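Flerkix hand-held gripper: hands-on at the Bostbridge open day

Jul 14, 2022

I went to the Bostbridge open day to try one thing, the Flerkix hand-held gripper. It is a two-fingered gripper you hold and work yourself, with a camera looking down past the fingers, and people use it to record how a job is done so that a robot arm can be taught from it. I had read the leaflet in February and wanted to know how it felt in the hand before asking work to pay for one.

The open day had the usual talks and a big arm stacking boxes in the main hall. I skipped most of that. The Flerkix table was upstairs in one of the smaller rooms, and visitors could sit down and use the gripper for as long as the queue allowed. I had two turns, one before lunch and one towards the end of the afternoon.

What you get

The basic kit is the handle, the finger mechanism, the camera mount and one pair of flat fingertips. The price on the sheet was 3,000 pounds without the camera. A spare pair of fingertips is 91 pounds. You also need a computer to take the recordings off, and nothing on the sheet said how powerful it has to be. The answer at the table was "a fairly new laptop", so I would ask for that in writing.

The fingertips are plain blocks with screw holes in the top face. I like that. If you want a different shape you can draw one up with the same hole spacing and bolt it on, and several people in the queue were talking about doing just that. 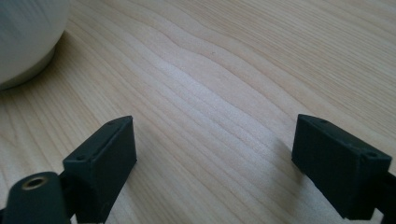
The fingers open over the table, with the brass-coloured ring showing at lower left.

In the hand

The first thing I noticed was the weight. It is heavier at the front than I expected, and after ten minutes my wrist knew about it. Holding it with both hands helps, but then you have no hand free to steady whatever you are working on. The handle itself is comfortable. It is a little thick for small hands, and there is only one size.

The trigger is good. It has a long, even pull and the fingers follow it closely, so you can stop anywhere between open and shut. With cheaper grippers I have tried, the last part of the movement comes in a rush and you end up pinching things harder than you meant to. I had no trouble with that on this one. The return spring could be lighter. Holding the fingers part way closed for a long time is tiring, more so than holding them shut.

The two fingers move together. I tried to get one to lag behind by pushing on it gently with my thumb and there was very little play.

What the camera sees

This was the part I most wanted to check. On the screen the fingers come in low on either side, and most of the view is left for the table between and beyond them. With the fingers open you have a clear look at the place where you are about to put them, and that matters more than a wide view of the room. Bigger things further up the table drop out at the corners, so you do have to move in towards them early if you want them recorded properly.

The table they had us working on was pale wood with a bit of a shine to it. Dark fingers on light wood are easy to pick out, and I would have liked to try the same thing on a black bench or a patterned cloth. I asked, and there was no other surface to hand. Anyone with dark worktops should bring a piece of one along to a demonstration. Shine is worth thinking about as well. The light in the room was soft and the glare stayed mild, but a lamp straight overhead could be another matter.

Fingertips

The surface of the tips is matt and slightly rough to the touch. For gripping I would call them fair. They are flat and wide, so they suit boxes, blocks and anything with straight sides. On smooth curved things I had to take a second go more than once, and I would want a softer pad stuck on before I trusted them with anything that breaks.

From my seat the tips looked very like the ones on the Pravetti gripper I used last year, but the Flerkix pair sit at more of an angle to each other when open. It takes a few tries to judge where they will meet. After that I stopped thinking about it.

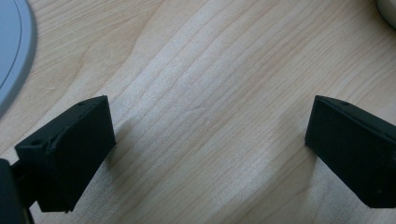 Recording and playback

You press a button on the handle to start and the same button to stop. There is a beep for each. In a noisy room I missed the beep twice and had to look at the laptop to see if it was running. A light on the handle, where the user can see it, would fix this.

Each recording shows up as a short clip with a line under it for how far the fingers were open. You can throw away a bad one straight away with a single key, and I used that key a lot. We were told to plan on 200 good recordings for a simple job and 1,000 or more for one with many different objects. At the speed I was going, the larger number would be several long days, so think about who in your building is going to sit there and do it.

The playback on an arm was a short one, run by the people at the table, with a Godoy arm clamped to a bench by the window. I am leaving it out of my verdict. I was at the back and could not see enough of it to say anything useful.

Things I did not like

The cable comes out of the bottom of the handle and catches on the table edge when you reach forward. It needs to leave from the back. The manual is thin, with one page on setting up the camera and nothing on cleaning the mechanism. Replacement screws are not included with spare tips either, which seems mean at the price.

Would I buy it?

For a lab or workshop that already has an arm and someone patient enough to make the recordings, yes. The trigger and the view past the fingers are both better than I have had on other models. For a school or a small club I would wait. 3,000 pounds is a lot before you have a camera on it, and the weight will put younger users off.

Four out of five. I have asked for one on a month's loan and will add to this page if it comes.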